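I spent most of Sunday reading release notes, which tells you something about my weekends, but this set was worth it. Stirico, the motion planning package a lot of two-arm people lean on, has a new version out, and the big change is how it deals with cable.

Until now Stirico treated whatever you were holding as a stiff stick. Fine for a box or a cup! Not so fine for a cord, which sags and twists and ends up somewhere the planner never thought about. The new version keeps a running guess at the cord's shape and plans both arms together around it, so one side doesn't yank while the other is still making up its mind.

Piyumi Khan leads the work at Ostell, the small software shop in Bamudville that looks after the code. I called her up and we talked for way longer than I'd planned (sorry, Piyumi). She says the cord model refreshes 20 times a second on an ordinary desktop, and that her group ran 1,000 simulated handoffs before anyone let it near real arms. Of those, 900 finished without the planner giving up and starting over. She wouldn't give me a number for the old version – "it would just make me sad," she said.
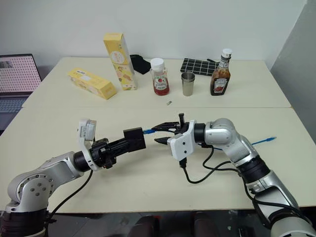
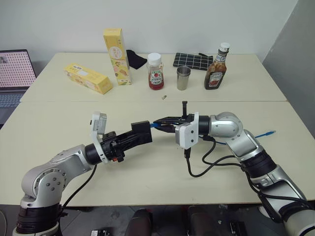 The piece I like best is a new setting called slack budget. You tell the planner how much spare cord it may leave between the two grippers, and it picks arm paths that stay inside that. It matters most when the hands work close together, like they do on that blue cable, with the rest of the line trailing off to the right across the tabletop. The arms carry wiring of their own too, black loops hanging under the wrists, and Stirico can now take a rough shape for those and steer clear of it. You still have to type that shape in by hand, which is a pain, and Piyumi knows it.

Güven Oral, who wrote most of the perception side, told me thin cords are still the hard case. If the tracker loses the line behind a finger for too long, the planner stops both arms and waits. He'd like it to make a smarter guess, and that's what he's working on now.

Two things to know before you upgrade. Old config files need a converter, included in the download, and the plug-in for Miah, the log viewer, won't load until its own update lands in March. I tried the converter on my messiest file and it only complained once – a joint limit I'd typed in wrong ages ago.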